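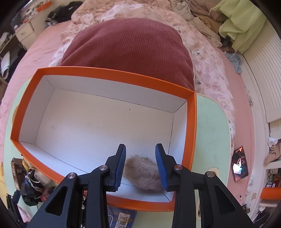

Wool blanket came out of the wash half the size, can it be saved?

Posted in Laundry and Fabric Care

Hi all, I'm hoping somebody here has been through this. My grandmother left me a cream wool blanket that came from the old mill shop in Avthorpe, and it has been on the end of my bed every winter since I was in college. In January I had the flu, and a well-meaning person in my house put it through a regular warm cycle with the towels. It is now thick as a doormat and short enough that my feet stick out. I've read that you can soak wool in hair conditioner and stretch it back, and I've also read that this is nonsense. I don't need it perfect, I would just love to have it cover me again. The tag says pure wool and nothing else useful. Thank you for any help at all!

Asked by drondlow_knitter
4 replies hidden, 2 shown

mossyporch

Oh, I feel for you, I did the same thing to a cardigan once. The conditioner soak is worth a try, but please go in with modest hopes. Fill the bathtub with lukewarm water, stir in a good big squeeze of plain hair conditioner (any cheap one will do), and let the blanket sit for half an hour. Press the water out with your hands – no wringing – and roll it up in dry towels. Then lay it flat on a clean sheet and pull gently from the middle outward, working your way along each side, and pin the edges down while it dries. You can do it again the next week if you gain a little. Felted wool has its fibers locked together, so what you're really doing is coaxing a bit of slack out of it. I got my sleeves back to the wrist, though the body always stayed snug. 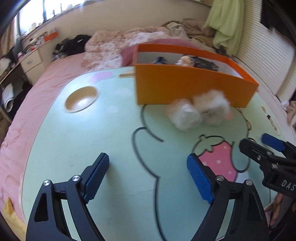 Can I put it in the dryer once I've stretched it?

Leave it out of the dryer altogether, even on low, and let it dry flat in a room with some air moving through it.

One more thing I forgot, keep it away from the radiator too. Mine took two full days and I had to turn it over on the second morning, which meant pinning it all over again.

tub_and_line

It's felt now. Cut it up and make slippers. If you want a new one, Görtz used to have decent wool blankets, no idea if they still do.

drondlow_knitter

Thank you both! I've got it soaking in the tub as I type, and I bought a box of rustproof pins on the way home. If it won't budge I may trim it and sew a cotton border around the edge, so I'm keeping the slippers idea for the leftovers.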